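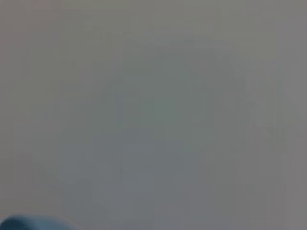

What is the best way to clean matte gray cabinet doors without leaving shiny spots?

Warm water with a drop of dish soap, a soft cotton cloth, very light pressure, and a second dry cloth right after. Shiny spots on matte paint come from rubbing, so let the wet cloth sit on a greasy area for a minute before you wipe it.

Kitchens & Cabinets > Care and Cleaning
Thread: Matte gray doors, shiny patches near the stove

tannerhill
Posts: 111
We moved into a place in Mulldale last October and the kitchen has flat gray painted doors. They looked great for a few months. Now the two doors next to the stove have patches that shine when the light hits them from the side. I have been using the Brendeo spray that came with the house (the previous owners left half a bottle under the sink) and a paper towel. Is the finish ruined or is that just residue? The drawer fronts on the other side of the room are fine, but they also get wiped a lot less.

pmk_dover
Could be either. Wipe one patch with plain warm water, dry it, and look again the next morning. If it is duller, you had residue. If it looks the same you have polished the paint and no cleaner is going to fix it.

Paper towel is too rough for flat paint. Use an old T-shirt.

saoirsefahy
Moderator
Agree with the plain water test. Do it on the inside edge of the door first if you are worried.

I painted cabinets for a living for a while and the most common damage I saw was people scrubbing at one fingerprint next to the handle. The paint is fine everywhere else and there is a shiny oval where the thumb goes. Gray shows it more than white does.

Saoirse Fahy

bluekettle
I'm going to disagree on dish soap, which somebody always recommends. Mine left a film on dark gray doors and it took three rinses to get it off. I use plain water with a splash of white vinegar and have never had a problem.

pmk_dover
Vinegar on painted wood is not something I would do every week. Once in a while, sure. You probably used too much soap. It should barely make suds.

bluekettle
It was a small squirt in a bowl of water. The doors were fine before and streaky after. I have used vinegar on the same doors for years.

saoirsefahy
Moderator
It depends on the paint. A hard factory finish will put up with weak vinegar. A door somebody rolled in the garage with wall paint may not. tannerhill, do you know which one you have? Open a door and look at the hinge side. If you see brush or roller texture it was done by hand.

tannerhill
Just looked. Roller texture on the hinge side and a drip near the bottom hinge, so by hand.

Did the water test last night on the lower door. It is a little better this morning but the patch is still there, mostly toward the handle.

saoirsefahy
Moderator
Then you have some of both. Get the rest of the residue off with two or three gentle passes on different days, and don't use the spray on those doors again. Whatever is left after that is burnished paint.

For burnished paint you can touch up or repaint the door face. Touch-up on flat gray works if you have the original can. If you have to match it, paint the whole face, edge to edge. A matched spot in the middle of a door will show.

rollins_g
I had the same thing and bought the Phuthong melamine pads because the package said safe for painted surfaces. Do not do this. They are a very fine abrasive and I turned a small shiny spot into a big one.

oldfarmgate
I use those pads on my doors all the time with no trouble. Mine are semi-gloss though.

rollins_g
Yes, semi-gloss is already shiny so you wouldn't notice.

kay_in_unit_2
What about a clear matte topcoat? We got a quote of $407 to have all our doors sprayed, and the same shop wanted $169 for just the lowers. I thought the lowers were worth it with kids in the house. They still wipe clean a year later, but they did come back a shade darker than the uppers.

tannerhill
Darker would bother me I think. How much darker?

kay_in_unit_2
You see it if you are looking for it. My husband has never mentioned it. I would ask them to spray a loose drawer front first and check it in your own kitchen before you agree to the rest.

pmk_dover
Before spending money I would check the garage or basement for the leftover can. People who paint their own cabinets nearly always leave one.

tannerhill
Found it. It was on the shelf over the water heater, Surnivgate interior flat, about a third left and still liquid under the skin. Label says walls and ceilings.

saoirsefahy
Moderator
Well, that explains how easily it marks. Flat wall paint is soft and it is not made for doors that get handled.

You can strain it and redo those two faces, and they will match. Clean off the grease, let them dry overnight, sand lightly with 220, wipe off the dust, two thin coats with a foam roller. Leave them alone for as long as you can stand it — a couple of weeks before any wiping. But expect the same patches again. When you are ready to do the whole kitchen, have the color mixed in a cabinet enamel, satin sheen.

bluekettle
Satin is the right call. And I still say vinegar.

tannerhill
I'll do the two doors with the old can for now and leave the enamel for next summer. Has anyone rolled them without taking them off the hinges?

pmk_dover
I have. Tape the hinges and go light on the bottom edge, that is where it drips. Taking them off is ten minutes with a screwdriver and comes out better.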